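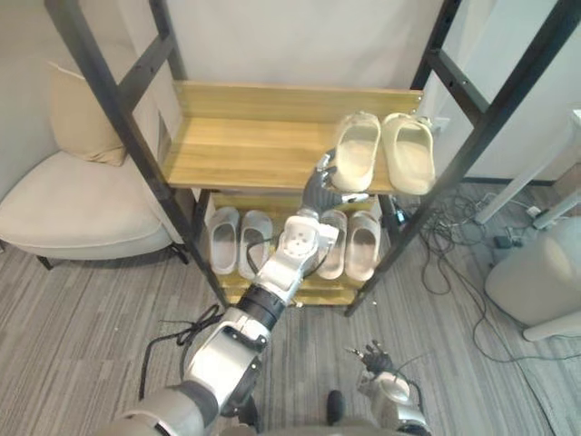 *Indoor slippers on the entrance rack: cream pair on the upper shelf, grey-white pairs below.*

# Indoor Footwear: Frequently Asked Questions

Junance House asks all residents and visitors to change into indoor footwear on arrival. The answers below apply to the residential floors, the reading room and the guest flats. Questions not covered here may be put to the house office in Room 203.

## General

**Who is required to wear indoor slippers?**

Everyone who goes beyond the entrance hall, including day visitors and contractors attending a meeting. Contractors carrying out building work should wear their own safety shoes with overshoes, which are issued at the office.

**May I wear socks only?**

Socks are permitted inside your own flat. They are not permitted on the stairs, where the treads are polished and several residents have slipped in past winters.

**May I bring my own slippers?**

Yes. They must be clean, have a flat sole and never have been worn out of doors. Please write your flat number inside each one. Unmarked slippers left on a shared rack will be treated as house property after 30 days.

## Using the rack

**Which slippers may I take?**

Any pair on the rack may be used. The house does not reserve pairs for individual visitors. Guests staying more than three nights may ask the office for a pair to keep in their room.

**How should slippers be put back?**

On the upper shelf, slippers are laid flat, side by side, with the toes towards the back. On the lower shelf they are stood on their heels with the insides facing out, so that the next person can see whether they are fit to wear. Pairs should be kept together and should not be stacked.

**May I leave outdoor shoes on the rack?**

No. Outdoor shoes belong in the cupboard to the left of the front door. Wet boots should be placed on the rubber tray inside the cupboard and collected the same day.

**The rack is full. Where should I put the pair I have used?**

Please hand it in at the office – do not leave it on the floor or on the stairs. A second rack is available on the first-floor landing outside the reading room.

**May I move the rack to clean behind it?**

Residents are asked not to move it. It stands against the wall so that the passage remains clear, and the cleaning staff pull it out when the floor is washed.

## Cleaning and replacement

**How often are the shared slippers washed?**

Shared slippers are washed in warm soapy water every week, rinsed and left to dry overnight. Between washes the footbeds are wiped each evening after 9 p.m.

**What should I do with a pair that is dirty or damaged?**

Place it in the lidded bin beside the office door. Please do not return it to the rack, even if only one slipper is affected. Ms Geetha Reddy, Housekeeping Manager, arranges replacements, normally within 12 working days.

**May I wash the house slippers in a machine?**

No. Machine washing may alter their shape. Wash them by hand and dry them away from radiators and direct sunlight.

**How are the shelves cared for?**

The shelves are wiped with a damp cloth and dried straight away. Polish and spray cleaners are not to be used on them, as they leave a slippery film.

## Sizes and special requirements

**What if none of the available slippers fit?**

The office holds further sizes, including a small stock for children. Larger sizes can be ordered through Ms Margit Rønning, Resident Services, who will need your usual shoe size.

**I wear orthopaedic shoes. Am I exempt?**

Yes. No medical letter is required. Please tell the office when you arrive and wipe the soles on the mat, or ask for a pair of overshoes.

**Do these arrangements change in August?**

The guest flats close in August for repairs and the first-floor rack is put into storage. The entrance rack remains in use throughout, and slippers may be handed in at the office until 5 p.m.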